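Visit notes: Jametti show apartment, Grurkby

Jametti opens its furnished show apartment in Grurkby on one Sunday in March, and I went on the 3 p.m. tour. The apartment is on the third floor of the Shetty building, a former textile warehouse. Entry is free but timed, with a maximum of eight visitors per slot. The tour lasts 70 minutes and covers the kitchen, the bathroom, the utility closet and the bedroom, in that order.

The kitchen took up the first half hour. It is the standard Jivix layout, with drawers below the counter and open shelving above. Drawer runners were smooth under load. The corner unit wastes a good deal of depth, and the pull-out intended to solve this has to be opened fully before the back row can be reached. The bathroom has a heated rail and very little storage. The utility closet holds a washer with a dryer stacked on top and a narrow shelf for detergent. There is no surface for folding, so sorting and folding move to the bedroom, as they do in most apartments of this size.

The bedroom was the part I had come for. The bed base is beige and divided into rectangular sections by vertical seams, which run down to the carpet. Jametti sells it as model 605, in one height only. The carpet is gray with a streaky, mottled pattern, a sensible choice for a room where lint and thread ends will land on the floor. 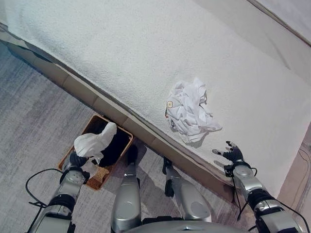

Laundry handling in a room like this depends mostly on where the basket stands. Against the side of the bed is the shortest reach, and it leaves the walking route to the door clear. The mattress then serves as the work surface. Its height suits a standing adult for laying out and smoothing, less so for folding small items, where the back starts to complain after the first dozen. A rectangular basket sits flush against the base. A round one of the same capacity would project farther into the room.

Wicker has two known drawbacks. It snags knits, and it sheds small splinters as it ages. A fabric liner deals with both and can be washed separately. Dark liners hide marks but also hide dark socks - a point raised by another visitor, who does her sorting before sunrise. I would pick a mid-tone.

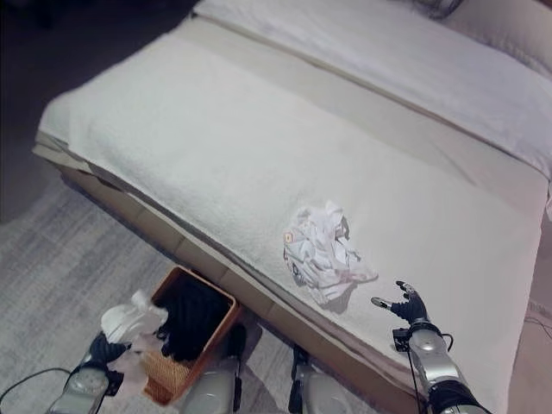
White laundry at the bedside, with the wicker basket against the paneled base.

The bed was dressed in white, with a beige band running across it. Terry is a practical top layer for sorting. The loops hold light garments in place, and it can be pulled off and washed without stripping the bed. The drawback is contrast. A white shirt on white terry is easy to overlook, particularly in the flat light of late afternoon.

Questions were taken in the hallway. Jametti does not supply the basket or the bedding with the apartment; the base and carpet are included. A version of the base with drawers is planned, but no price was given.

Parking behind the Shetty building is limited to residents. The bus stop is across the street, and the elevator was working.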